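Titura Mineral Wall Finish

Interior decorative plaster for offices, schools, hotels and homes
Product code 2102
Manufactured by Titura at the Drillham works

Overview

Titura Mineral Wall Finish is a lime-based decorative plaster for interior walls and ceilings. It is supplied as a ready-mixed paste in a sealed tub and is applied by hand with a steel trowel. The cured surface is matte, with soft variation in tone across the wall. The degree of variation depends on the pressure of the trowel and the number of passes made while the coat is still open.

The product replaces Mineral Wall Finish Standard, which was withdrawn in September. Customers who hold stock of the earlier product may continue to use it, but the two should not be combined on a single wall. The binder has been changed and the shades do not match exactly.

Where it may be used

The finish is suitable for gypsum board, cement render, sound existing plaster and concrete. It may be used in corridors, meeting rooms, bedrooms, reception areas and stairwells. In bathrooms it must be kept outside the splash zone and sealed with Titura Clear Wax.

It is not intended for exterior walls, floors, swimming pool enclosures or surfaces subject to rising damp. Walls with a history of damp should be surveyed and repaired before any order is placed.

Colors

The finish is offered in two ranges. The Pearce range consists of grays, blues and blue-grays. The Pulau range consists of sand, clay and olive tones. All shades are tinted at the works, and tubs should not be tinted on site.

Shades may vary slightly between batches. Installers are asked to check the batch number on every lid and to order enough material from one batch to complete each room. Where this is not possible, the change of batch should be made at an internal corner.

Technical data

Form: ready-mixed paste
Tub weight: 8 kg
Number of coats: two, over primer
Drying time between coats: overnight
Finish: matte
Application temperature: see the label on the tub
Storage: unopened, upright, protected from frost

Surface preparation

Walls must be clean, dry and free of dust, grease and loose paint. Wallpaper and its adhesive must be removed completely. Fill cracks and holes with a compatible filler and sand them flush. Joints in gypsum board should be taped and skimmed across their full width, as a low-luster finish in side light will show a raised joint.

Apply one coat of Titura Grip Primer with a short-nap roller and leave it to dry. The primer contains fine sand and must be stirred at intervals during use.

Application

Stir the paste slowly until it is even. Apply the first coat in a thin, continuous layer, working from the top of the wall downward and keeping a wet edge. Short, overlapping strokes in changing directions give the most natural result. Leave overnight.

Apply the second coat in the same manner. When it begins to firm, pass a clean trowel over the surface at a low angle to close it. Heavy pressure at this stage darkens the shade — a trial panel is strongly recommended, particularly for the deeper Pearce tones.

Two installers should work together on any wall longer than 5 meters. Stopping partway across a wall will leave a visible line. 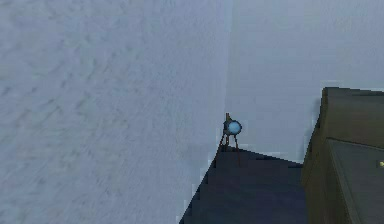 Can the finish be applied over painted walls?

Sound, well-bonded paint may be covered once it has been washed, lightly sanded and primed with Titura Grip Primer. Gloss and oil-based paints need a test area first, and any paint that lifts under adhesive tape must be stripped.

Care and repair

Dust the wall with a soft, dry brush. Marks on unwaxed surfaces may be lightened with a clean white eraser. Do not use household sprays or abrasive pads. Waxed surfaces may be wiped with a damp cloth.

Small chips can be filled with paste kept from the original batch. Larger damage should be repaired by recoating the wall from corner to corner. Leftover paste will keep for nearly a year if the lid is pressed down fully and the tub is stored away from frost.

Ordering and support

Orders are accepted from registered trade customers and through Titura stockists. Sample boards in both ranges are available on request, quoting form 397. Tinted material is made to order and cannot be returned.

Technical inquiries: Zakhar Vasylenko, Product Support
Color matching and samples: Larysa Hrynyshyn
Installer training, Drillham: Phúc Đinh

Data sheet revised 08/01/2026. Earlier versions should be discarded.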